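The bread round of Skosside

When I moved to this region I did not understand why my neighbours put a bag with coins on the door handle on Wednesday evening. It was for the bread. In Skosside there has been no bakery for 16 years, but there is a bread round, and the man who drives it is Cor De Graaf. I asked him if I may write something about his work, and he invited me to his kitchen at four in the afternoon, which is for him the end of the day.

De Graaf is not a baker, and he says this at once. "I worked at Segers, the paint shop, until it closed. I can bake a cake from a packet, no more." The bread comes from Brurnen, on the other side of the valley. He collects it at five in the morning, when the loaves are still too warm to close the bags. The van smells so good, he told me, that in the first winter he ate a whole roll each day before the first house and had to buy bigger trousers.

The round began with his mother. After the last shop in the village stopped, she could not find bread that she liked, and he brought her a loaf from Brurnen twice a week. Then the woman next door wanted one also. "And she has four sisters," he said. "After that I needed a list."

The list is now a thick school notebook. There are 159 addresses in it, not all for every day. Some people take only a small rye on Saturday. One family takes six white loaves and he has never asked why. Next to the names he writes what he must remember: gate sticks, dog is friendly, cut thin, do not ring.

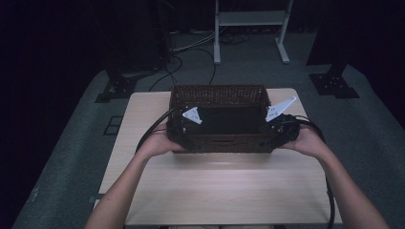 Too much is forgiven to him, according to Marijke, who had come in during our talk and was already pouring herself coffee. She said that last month she got raisin bread two times when she had ordered spelt, and that she ate it, and that her husband now wants only raisin bread. De Graaf looked in the notebook and found that the spelt was written on the line of another house. "So they had yours," he said. "They did not complain either."

I wanted to know if he earns a living with it. He thought for a while before he answered. He adds 30 cents to each loaf, and from this he must pay the diesel and the repairs. In a good month there is something left. In January, when the road by Skedgate is often closed, he has to go the long way and there is nothing left. He has put the price up only once, and he was so nervous about it that he wrote a letter to every customer by hand. Two people answered that it should have been more.

The supermarket in Skedgate delivers too nowadays, and I expected that this would worry him. It took some customers, he admitted, mostly the younger ones with children, who need the milk and the nappies in the same box. A few came back for the weekend. "Their bread is soft for a very long time," he said. "I do not trust that."

Before I left he cut me a piece of the dark loaf, the heel, with butter and salt. He asked for my house number and if I have a dog. I am now in the notebook for half a rye, on Wednesday and Saturday, and I have bought a hook for the door.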